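Housing and Interiors 2
Handout 3: Wood floors, from the board up
Instructor: Olaia Barroso
Lab sessions: Telmo Casado

Read this before the lab. The reading from the Montoya packet covers the same ground in more detail, and the quiz draws on both.

1. Wood moves

Wood takes in moisture from the air and gives it back. When it takes in moisture it swells, mostly across the grain. Along the length of a board the change is so small that floor layers ignore it. This is why gaps show up between the long sides of boards in winter, when the heat is on, and close again by July in a humid climate.

A board sawn so that the growth rings stand nearly upright (quartersawn) moves less across its width than one sawn with the rings lying flat (plainsawn). Plainsawn boards are cheaper and there is less waste at the mill. Most house floors are plainsawn.

Terms to know:
Cupping: the edges of a board sit higher than the middle. Usual cause is moisture from below.
Crowning: the middle sits higher than the edges. Often the result of sanding a cupped floor too soon, before it has dried out.
Acclimation: leaving the boards in the room before laying them. Check with a moisture meter. Counting days is not enough.

2. Strip and plank

In the trade, "strip" means narrow boards and "plank" means wide ones. The usual line is drawn at 3 inches. In everyday talk people say plank for both, and so does some of the reading. Narrow boards spread the seasonal movement over many seams, so each gap stays small. Wide boards have fewer seams and larger gaps.

3. Direction

Straight: boards run parallel to a wall, normally the longest one. On a wood subfloor they should cross the joists.
Diagonal: boards run at an angle to the walls, often 45 degrees. Every row ends in an angled cut, so order extra for waste. Diagonal floors can help hide the fact that a room is out of square.
Herringbone: short pieces set in a zigzag. Covered in the next handout.

4. End joints

Joints in neighboring rows should be staggered. Two joints close together make a weak spot, and they catch the eye. Avoid the "H" pattern, where joints line up in every other row. Lay out several rows dry before nailing, and mix boards from different bundles so that color and grain are spread through the room.

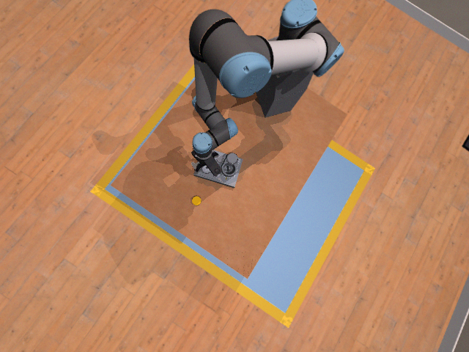

Page 39

5. Knots and grade

Grade is about looks, and a lower grade floor wears as well as a clear one if it is the same species. Small, tight knots are allowed in the middle grades. Loose knots and open holes are filled or cut out.

For the lab

Bring the sample sheet from Macarena Villalobos's session. Each pair will plan a diagonal floor for the room on the sheet, mark the starting line, and work out the waste. Show your work. Late sheets go to Telmo, not to the office.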